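How a Clay Animal Becomes a Bronze One

Have you ever seen a bronze horse or lion in a park and wondered how somebody bent all that metal into shape? The metal was never bent. It was poured in as a liquid, like juice into a popsicle mold, and it went hard inside.

The method is called lost-wax casting. People have used it for thousands of years. To see how it goes, let's follow one sculpture, a sitting hare made by the sculptor Estela Orellana. The hare is 24 inches tall from its feet to the tips of its ears.

Step one: clay

Estela starts with a frame of bent wire called an armature. It works like a skeleton. Without it the long ears would flop over while the clay is soft. She presses clay onto the wire a little at a time, then uses wooden tools to carve the legs, the eyes and the fur. The clay hare took her most of July.

Step two: the mold

Next she brushes liquid rubber all over the clay. The rubber runs into every scratch and line, even her fingerprints. When it has set, she covers it with a hard plaster shell so it can't wobble. Then the mold is opened in two halves and the clay comes out. What is left is a hollow space in the shape of a hare.

Step three: wax

Melted wax is poured into the mold, swished around and tipped out again. A thin layer sticks to the inside. After a few coats there is a hollow wax hare, with walls as thick as a pencil. Why hollow? A solid bronze hare would be very heavy, and thick metal can crack or shrink unevenly as it cools.

Wax rods are stuck onto the hare too. They look odd, like extra legs. Later they will turn into tunnels for the metal to run in and the air to get out.

Step four: the shell

The wax hare goes to a foundry, a workshop where metal is melted. The one Estela uses is in Luscombe. There, Cristóbal Ulloa dips the hare in a runny mix that looks like pancake batter, then coats it with fine sand. He lets it dry and does it again, until the shell is thick and hard. The inside of the hare gets filled with the same kind of mix, and metal pins hold that filling in place.

Now the shell goes into a very hot oven. The wax melts and runs out of the bottom. This is the "lost" part of lost wax – the wax hare is gone, and only its shape is left, as an empty gap in the shell.

Step five: the pour

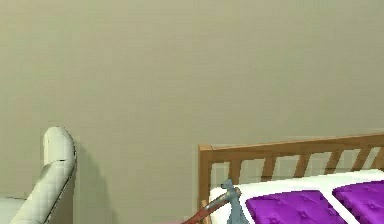 Bronze is mostly copper with a little tin or another metal mixed in. It melts at a far higher heat than your kitchen oven can reach. Workers wear thick gloves, face shields and leather aprons, and they pour the glowing metal into the shell while the shell is still hot. A cold shell could crack.

Once the bronze has cooled, Cristóbal breaks the shell off with a hammer. He saws off the rods and grinds down the stumps. Big sculptures are cast in pieces and welded together, but the hare was small enough to cast in one go.

Step six: color

New bronze is shiny and golden. To make it brown or green, the metal is warmed with a torch and brushed with special chemicals. The colored skin this makes is called a patina. A coat of clear wax goes on last to protect it.

Words to know

Armature: the wire skeleton inside a clay sculpture.
Foundry: a place where metal is melted and poured.
Patina: the colored surface on a metal such as bronze.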